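Hotpot night is back, and so is the snack drawer problem

I have been looking forward to this post all week! The weather has been cold and drizzly for May, I have one free evening coming up on Thursday, and I've decided that the whole evening is going to be hotpot. Which means the packet shelf finally has to be dealt with.

If you've been reading for a while you know the shelf. It's the one next to the fridge, and it started out holding two soup bases and a bag of dried mushrooms. Then I found the little grocery in Kurthorpe, the one behind the bus station with the narrow aisles, and things got away from me. Every time I go in for scallions I come out with another packet. I have no regrets about this, but I do have a shelf where everything slides off the front when you reach for the rice.

So the plan was simple. Everything comes down, everything gets looked at, and the soup bases go together in one tub so that on hotpot night I can carry the whole lot to the table and let people choose.

First up, my favorite of the bunch, the tomato one.

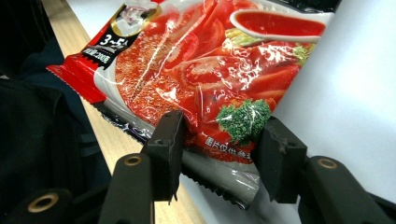
Tomato soup base, 200 grams, for three to five people.

I love tomato broth so much. I know the serious spice people think of it as the beginner's side of the pot, and I don't care one bit. It's sweet and a little sour, it makes cabbage taste like the best vegetable ever grown, and at the end of the meal you can drop noodles into what's left and have a second dinner. The pack says three to five people. In my house that means three, because we all want a bowl of the broth on its own before anything goes in (I've started putting out mugs for this, highly recommend).

I usually stretch it with a bit more stock and a couple of fresh tomatoes, chopped small and cooked down in a spoonful of oil until they go jammy. Add a clove of garlic if you like. Ten minutes of work and it tastes like you started in the morning.

Back to the sorting. I had tried a few containers before this. The Lirar basket I bought last year looks lovely, but small packets fall over in it and then you're digging. A shoebox worked fine until something leaked, and we will not discuss the smell. What I wanted was something see-through and shallow, so I could stand the packets up like records in a record store and flip through them. Clear plastic, no lid. That's the whole wish list!

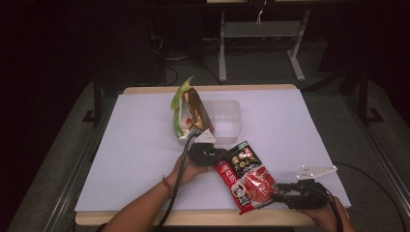

My rule for the tub is that soup bases go in upright with the name facing forward, and anything that's a snack lives somewhere else. I'm strict about the second part. The minute one bag of something crunchy gets in with the soup bases, people go into the tub looking for snacks, and then I find the hotpot things in three different rooms. The snacks get their own basket (hello again, Lirar basket, you have a job now).

I also check dates as I go and put the ones that need using soonest at the front. A strip of masking tape and a marker is plenty. I did once try the Dradano pantry app, which is very clever and wants you to enter everything you own, and I got as far as the lentils.

While I'm on useful things: if you buy the oily kind of base, the solid block sort, give the packet a wipe before it goes away. Fold the top over twice if you only used half, put a clip on it, and then keep it in the fridge in a zip bag. I've had half blocks keep beautifully that way, and it's so nice to find one on a night when there's nothing but noodles and an egg.
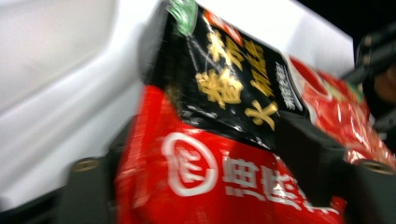
The other thing I'm doing differently this time is planning the pot around the base. I used to buy whatever looked good and then pick a packet at the last second. Now the packet comes first. With a spicy one I want tofu puffs, lotus root, thin beef, and lots of potato to soak it all up. Tomato gets fish balls, cabbage, broccoli, corn cut into rounds, and glass noodles. If I'm doing the divided pot, I pick one of each and let everybody fight over the corn.

For dipping I keep it easy: sesame paste loosened with warm water, soy sauce, a splash of black vinegar, cilantro, more garlic than seems polite. I mix it in a jar so the leftovers can go straight on cold noodles the next day.

Shopping list for Thursday so far is cabbage, enoki, corn, two kinds of tofu, and the beef, which I'll get sliced at the counter at Lu on my way home. I still can't decide about shrimp. If you have strong feelings about shrimp in tomato broth, please leave me a comment before then!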